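Celham, January 21, 2023

Neelam Yadav Enters Race for Mayor of Celham

Neelam Yadav, who lost the last mayoral election by 307 votes and has brought it up only when asked, or when not asked, announced today that she will run again in May. Her nomination papers carry 1,139 signatures, including that of her former opponent's dentist.

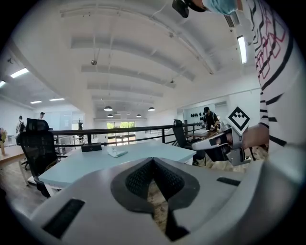 Martti Lahtinen, who is giving up the office after six years, wished her luck and added that she'd need a bigger mailbox.

Yadav plans to hold open meetings on the Ernwood bridge toll, which she would cut to 80 cents. Coffee will be served. Speeches will be kept short, by her standards.

Press contact: Hilkka Koivisto, Yadav for Mayor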